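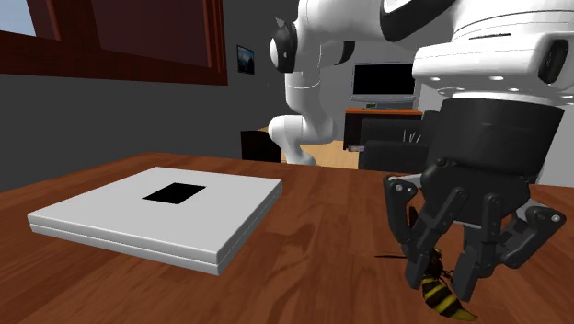

Visit report: open day at the Gendbridge spill response store

Published Apr 16, 2022

The harbour authority at Gendbridge opened its oil spill response store to the public for one morning. The store sits behind the old fish dock and holds the shoreline and inshore equipment for the whole estuary, from the lock gates down to Uleck sands. Entry was free. Visitors were taken round in groups and the tour lasted 47 minutes, plus a demonstration on the slipway.

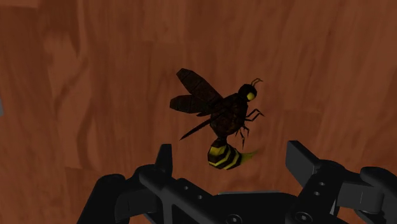 Eleni Triantafyllou
Coast and Harbours Correspondent

The first bay holds the containment boom. Most of it is the inflatable type, kept on powered reels, with a skirt that hangs below the waterline and a chain sewn into the bottom hem for ballast. Each reel carries 200 metres. There is also a shorter stock of solid foam boom, folded on pallets, which is slower to lay but does not need a blower. Our guide explained that the foam type goes to the marina entrance first, where the run is short and the water is usually flat.

Boom does not hold oil in a fast current. Once the flow at right angles to it passes a certain speed, oil is drawn under the skirt, and the spring ebb at Gendbridge is well above that limit. The plan is therefore to lay boom at a shallow angle and steer the oil towards two collection points on the north bank. A large chart on the wall shows the anchor positions. Several had been moved in pencil after the January exercise, when a mooring dragged and the lower end of the line finished up on the mud.

The second bay is for recovery. The store has a weir skimmer and a brush skimmer, both run from a diesel power pack. The weir type takes in a lot of water with light fuel, and the temporary tanks fill quickly as a result. The brush type copes better with heavy fuel oil and with floating weed. Tank space was given as the main limit on the whole operation. A skimmer has to stop when there is nowhere to pump to, and the road tanker comes from Stamska, 88 kilometres away.

Beach cleaning equipment takes up the rest of the building: rakes, flat shovels, lined skips, sorbent pads, rolls of ground sheeting and a rack of disposable suits. The instructions given to beach teams are plain. Work from the clean side to the dirty side. Keep vehicles off the oiled strip, as tyres push oil down into the sand. Do not overfill the bags. Leave oiled birds alone and report their position by phone.

On the slipway the crew laid a short length of inflatable boom from a workboat. Inflation was steady, but the first attempt had a twist near the third joint and had to be wound back. The second went out cleanly. No oil was used. The crew threw in peat and oranges to show how material drifts along the boom, and a good part of the peat went under as the tide picked up.

Questions at the end were mostly about access. Surfers and dog walkers wanted to know who decides when a beach reopens. The answer was that the council signs off each section after a joint inspection, and that sand is dug to a set depth at marked points as well as checked on the surface. Uleck sands is divided into separate sections for this purpose, so one end may be open for walking while the other is still shut. Bathing water is sampled separately and normally takes longer.

Parking was poor, with the fish dock road down to one lane. The printed handout has the section map on the back and can be collected from the harbour office during working hours.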